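Changing the lock on the old key cabinet

The key cabinet at the shop finally had to be dealt with. It came with the lease, a gray steel thing by Tovska with room for 166 keys, and the lock had been getting stiff since September. Two weeks ago it took me six tries to open it before the first customer came in. I ordered a new lock that evening.

I looked at replacing the whole cabinet first. Pundgate sells one with a keypad for $223, and Rusu has a smaller one that opens with a fob. I liked the Pundgate, but it's deeper than ours and would have stuck out past the door frame in the back hall. The replacement lock was $119 with two keys and a code dial, so I went with that.

The job is simple if the old lock still turns. Open the door, take the cover plate off the inside, and mark which way the cam points before you loosen anything. I didn't mark mine and had to guess. The new cam was a little longer than the old one and caught on the frame, so I moved the stop over one hole. Test the lock with the door open. I ran mine through the full cycle maybe a dozen times before I shut it.

The anchors were the other surprise. Only two of the four bolts had gone into the masonry. The top pair were just sitting in plaster, and had been for as long as we've rented the place. I drilled those out deeper and put in sleeve anchors. A key cabinet you can pull off the wall is only a box with a handle.

I also went through the keys. A lot of them were for doors we no longer have, or for padlocks that left with the last tenant. Those went in a coffee can. The rest got new numbered tags, and the list of what the numbers mean is kept at my house – not in the cabinet door, where the old one was taped. 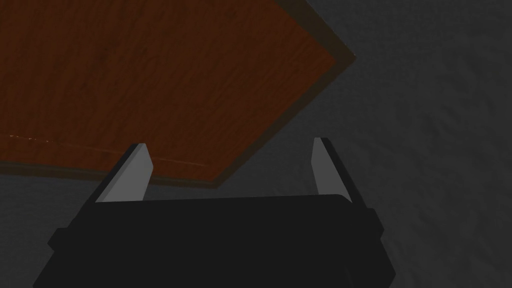

Gheorghița Voicu wrote in to ask whether the second key should be kept on site at all, and said the office at Plollness lost a whole set that way when the spare was left in a desk drawer. Ours was in a drawer too, until I read that. It's at the bank now.

The code gets changed again when the holiday help leaves. I still need to find a cap for the old keyhole.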